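Birthe Þórarinsdóttir
Thread · 12/27/23

1/ Notes on the planner rewrite for Kariletti, our two-arm tabletop setup. I kept putting off writing this down, so it's going out in short pieces between test runs.
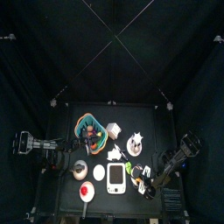
Both arms over the table, toy basket at the back left.

♡ 41 · 6 replies · 9 shares

2/ The old planner treated the two arms as one big robot. Every plan was solved in the full joint space of both arms together. It was correct and it was slow. A simple pick with one arm still paid for the other arm's joints.

3/ The new one, which we call Ko, plans each arm alone and then checks the two paths against each other in time. If they conflict, it delays the lower-priority arm. If a delay doesn't fix it, it falls back to the old joint planner.

4/ Delay is a dumb strategy and it works far more often than I expected. On our replay set of 600 logged tasks, the fallback ran 30 times. Most of those were handovers, where both grippers have to be in the same small volume at the same time and waiting can't help.

♡ 28 · 3 replies · 2 shares

5/ Priority is decided per task. The arm already holding something goes first. If both are holding something, the one with the shorter remaining path goes first. If neither is, the left arm goes first. I don't have a good argument for that last rule. It needed to be deterministic so the replays would match.

6/ Perception side. We use Kusska for segmentation, and it gives us a mask and a confidence per object. White things on a black table are easy to find. White things next to other white things are easy to merge. A plate with a white figurine on it came back as one object for most of last week.

7/ The fix was to stop trusting a single mask. We now keep masks from the last 4 updates and only merge two regions if they agree in all of them. It costs a little latency on objects that just moved. I can live with that.

♡ 33 · 8 replies · 4 shares

8/ Tight clusters are still a problem for grasping. When small items sit close together, the gripper fingers need room on both sides and there often isn't any. The grasp sampler would return its best candidate even when the best candidate was terrible, and the planner would go ahead and plan to it.

9/ So the sampler can now return nothing. That sounds trivial, but everything downstream assumed there was always a grasp. I found that assumption in the task layer, the logger, the visualizer and two test helpers. The visualizer crashed. The others quietly used a pose at the origin, and I'd have preferred the crash.

10/ When there's no grasp, the task layer picks another object from the cluster and tries again. There's no pushing or nudging yet. That's on the January list.

♡ 52 · 11 replies · 7 shares

11/ Long handles. A toy frying pan has a perfectly good handle, and the sampler kept going for the rim. The scoring favored grasps near the center of mass, which is a fine default until the object has a handle. I added a term for graspable width along the object's long axis. The pan is better now. The pen got worse, so the weight is still moving.

12/ Collision geometry for the cables. We don't model the cable runs on the arms. We pad the links instead, with extra on the side the cables hang from. It makes the planner a bit shy near the basket. I tried a proper cable model in the spring and spent more time tuning the model than planning anything with it.

13/ Someone asked about the basket itself. It's an open-top mesh in the collision world, fitted to its current pose on every update. If it's tilted, the mesh is tilted. We used to assume it was upright, and drop poses landed in the wrong place whenever it wasn't.

♡ 19 · 2 replies · 1 share

14/ Tooling. All of this goes through Narnport, our replay tool. It takes a logged run, swaps in the new planner and shows where the two plans first differ. I wrote it for debugging and now it's how we do review. If you change the planner, you attach a Narnport diff.

15/ One thing I'd do earlier next time: log the planner's inputs, and log them before any cleanup. We had months of logs with filtered masks and no raw ones. They were useless for testing the filter.

16/ Timing. Ko's median plan is about 100 ms on the lab machine, with the conflict check included. The fallback is much slower and I'm not going to quote a number until I've looked at why the spread is so wide.

♡ 37 · 5 replies · 3 shares

17/ Still open: handovers, anything soft (a crumpled item has no stable mask and no stable grasp), and a memory leak in the visualizer — it only shows up overnight and only when I'm not watching it.

18/ Replies are open if you've done decoupled planning for two arms and have a better priority rule than mine. I'm mostly interested in the case where both arms are empty.

♡ 64 · 17 replies · 12 shares

More from this author
Why our replay tests were passing for the wrong reason
Hand-eye calibration, the slow way
Kusska mask confidence: what we threshold and what we don't
A deterministic seed for everything
Notes on gripper force limits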